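Naima Ait Ali
February 2018

ok gripper thread. been putting this off all week and I have coffee now so lets go

Question on the table: do we stick with the stock two-finger hand on the Franka for the kitchen tasks, or swap to the Plernia hand that Siham has been pushing since October. All of this is in sim so far. Real arm comes after, if it comes

Task is the jar one. Pick up the little glass jar, carry it over the saucepan, hold it there. Sounds like nothing. It is the worst task in the set, ask anyone in Lirnham

Why the worst - the lid and the base are smooth and wider than you want them to be, the glass is smooth too, and the jar wants to roll between the fingers as soon as you lift. Parallel fingers hate round things. Everybody knows this and we all keep buying parallel fingers
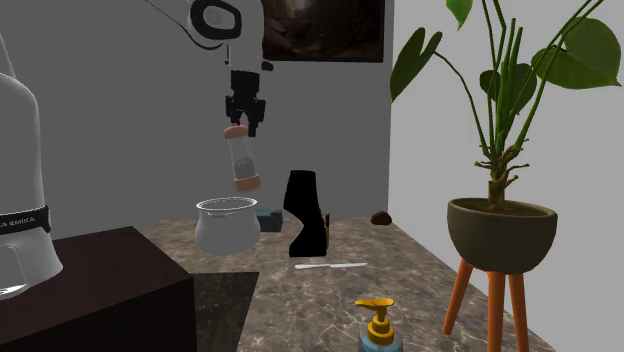

Render: N. Ait Ali / Tazi kitchen set

Stock style two-finger. Closed on the jar, over the pan, lid end up. And tilted. I didn't ask for tilted, I asked for upright, the target pose is straight up and down

Does tilted count? Meriem El Ouafi says yes, jar is over pan, task done, go home. I say no bc if there was anything in it and the lid was off we'd be having a different talk. We've agreed to log both. "Over pan" and "over pan and upright", separate columns. Should have done that from day one

Settings, for the people who always ask: 100 tries per hand, same 8 start poses cycled, same controller for both. Grip force left at default on the first pass. I know. I know. Second pass has it turned up

Clutter stays on the counter for all of it. Knife, soap bottle, little teal box, the big black sculpture thing. Myung-ja Shin wanted a clean counter for a baseline and she's probably right but I ran out of evening

First impressions, stock hand:
- closes fast
- very easy to tune
- doesn't care much where along the jar it grabs, which is good
- lets the jar swing once it's up, which is not

First impressions, Plernia hand:
- softer pads, jar stays where you put it
- wider body!! bumps into stuff on the way down
- takes forever to close
- the model file they ship has one joint limit flipped, lost a whole morning to that. Wrote to them. Nice reply, fix is coming they say

The bumping is the real problem. In an open space I'd pick the Plernia and stop typing. But the jar never starts in an open space, thats the whole point of the kitchen set

ok cameras, because half of you only follow me for the cameras

We run 2 views. One looking across the counter from the side, so you get the arm and the wall and the plant and all that. And the close one, steep, gripper at the bottom of the view. The side view is what I show people. The close one is what the policy mostly leans on, as far as I can tell

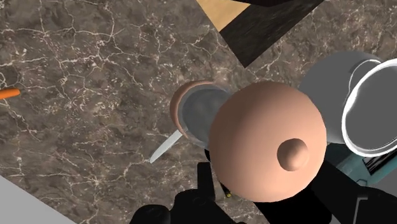 Close view, stock hand, same kitchen. Busy down there

Look how much the fingers eat. The bottom of the image is basically black gripper. The teal thing at lower right is half hidden, and that's with the SLIM hand. Put the Plernia on and you lose a good chunk more

Also from this angle the peach color is a pain. That big round peach shape with the knob covers half of the cup behind it, and the cup has a peach rim too. Same color front and back. The detector merges them about as often as it splits them. I'd recolor one of them but then we can't compare to the old runs, so it stays

And the knife blade poking out from under the cup, pale blade on a counter full of pale veins. Siham picked that marble texture. Siham has been told

Things I tried for the close view, quick list
- moving the camera back a bit: more counter, fewer pixels on the jar, no real gain
- tilting it flatter: fingers block less, but then you can't see down into the pan
- wider lens: fine in the middle, ugly at the sides, the pose estimates got jumpy out there
- leaving it alone: where I ended up

If somebody has a good offset for a close camera over a two-finger hand pls send it. Anikó Szilágyi at Stemham had one that sat off to the side and peeked past one finger, I remember it being decent but I can't find the post. Anikó if you see this, hi

Controllers. Short version: impedance control on both, same stiffness on both, and thats likely unfair to the Plernia since it's heavier and sags a touch at full reach. Going to give it its own gains next round. Myung-ja already said "so you're comparing two things at once then" and yes, I am, I'll mark it in the sheet

Numbers? Not posting them yet. I have the full 100 for the stock hand and the Plernia run died overnight partway (disk full, my fault, I was saving every frame from both cameras like a fool). Restarting tonite with every fifth frame

Leaning, if you want it: stock hand with softer pads glued on. Cheap, slim, maybe fixes the swing. Meriem is making a pad model for sim now, she thinks the contact settings will matter more than the shape does. We'll see

Someone asked in replies if the jar has to be glass. For the sim no, contact doesn't know or care. For the real arm later I'm starting with a plastic one, I like my floor

Also someone asked why not suction. On the lid, maybe, from straight above. But the same hand has to pick up the knife by the handle later in the task list and I don't see a cup doing that

Files go up when the second pass is finished. Both views, both hands, the log with both columns. Poke me if its not there and you need it, I forget things

More when the Plernia run is back. Going to go delete some frames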